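Operators wanted for paid robot demonstration sessions
Driltetti, Trernow site

Driltetti is looking for people to operate a two-armed robot by hand while its movements are recorded. The recordings are used as training examples for a control system that learns manipulation tasks from human operators. The present series concerns hanging and unhanging: moving light articles with loops on and off small hooks fixed to an upright panel. It runs from June until the planned number of accepted examples has been reached.

No background in robotics is needed. We do need people who can repeat a short task many times with steady attention, and who will say so when an attempt has gone wrong.

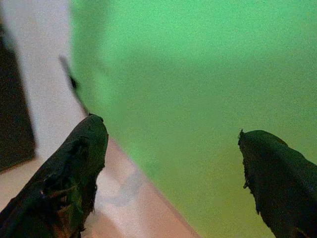 Jacqueline Texier

What the work consists of

The operator stands at the control station and moves two handles. The left handle drives the left arm and the right handle drives the right arm; a trigger on each opens and closes the gripper. Each attempt begins at a start position and ends when the operator presses the foot pedal. Joint positions, gripper opening and all camera views are stored together under one attempt number.

After each attempt the operator marks it as complete, incomplete or void. An incomplete attempt is one in which the article was handled but did not reach its target. A void attempt is one in which something outside the task interfered, such as a lost camera signal or an interruption in the room. Incomplete attempts are kept and are used. Operators are not paid less for them, and there is no bonus for speed.

The wrist cameras look along the gripper fingers and show what lies between them at close range. The head camera gives the wider view. Most operators rely on the head view to approach the panel and change to the wrist view for the last few centimetres. Learning when to change takes some practice, and the first session is set aside for it.

Instructions for each block of attempts are given on a printed card. The card states which arm is to be used, which hook is the target and whether the article is to be hung or taken down. Please follow the card even where another way seems easier. Variation between attempts is set by the cards, and changes made by the operator cannot be traced afterwards.
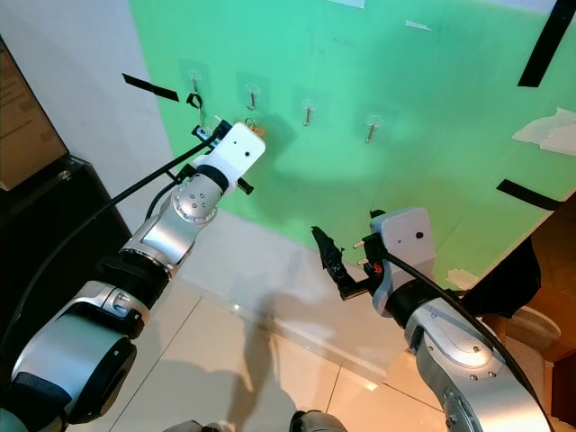 Hook panel with both arms raised. A black cord loop hangs on the leftmost hook.

Sessions and pay

The series requires 1201 accepted examples. A session lasts 3 hours, including two breaks, and a practised operator completes about 25 attempts in each hour of recording. Mornings start at 9.00 and afternoons at 13.30. We ask for a minimum of four sessions per person.

Sessions are paid at a fixed rate, confirmed in writing before the first one. The training session is paid at the same rate. Travel within the Trernow area is refunded on production of a ticket. If a session is stopped for a technical fault on our side, it is paid in full.

Requirements

Applicants must be 18 or over.
Normal or corrected eyesight, including the ability to judge depth from a screen.
Free movement of both arms and hands; the handles are held at chest height.
Able to stand for up to 40 minutes at a time. A high stool is available on request.
Able to read the task cards in English.
Left-handed applicants are particularly welcome, as the present group is almost entirely right-handed.

Experience with remote handling, crane work, laboratory glove boxes or similar equipment is useful but carries no extra weight in selection.

Safety

The operator remains outside the marked working area whenever the arms are powered. A supervisor is present throughout and carries the stop button. Articles are placed and replaced by the supervisor only. Long hair should be tied back and lanyards removed before entering the room.

Data and consent

The recordings are made for the training of the control system and are shared with our partner Oravec, which carries out the model training. Operators' names are not stored with the attempts; each operator is given a number. A consent form is sent with the confirmation and must be signed before the training session. Consent may be withdrawn at any time up to the close of the series, and the attempts recorded under that number will then be deleted.

How to apply

Write to Monique Huet, Operator Recruitment, Driltetti, Trernow, with the reference Drollance. Please give your available mornings or afternoons, your preferred hand and any previous experience with remotely operated equipment. A CV is not required. Suitable applicants will be invited to a short visit, during which they may try the handles before deciding.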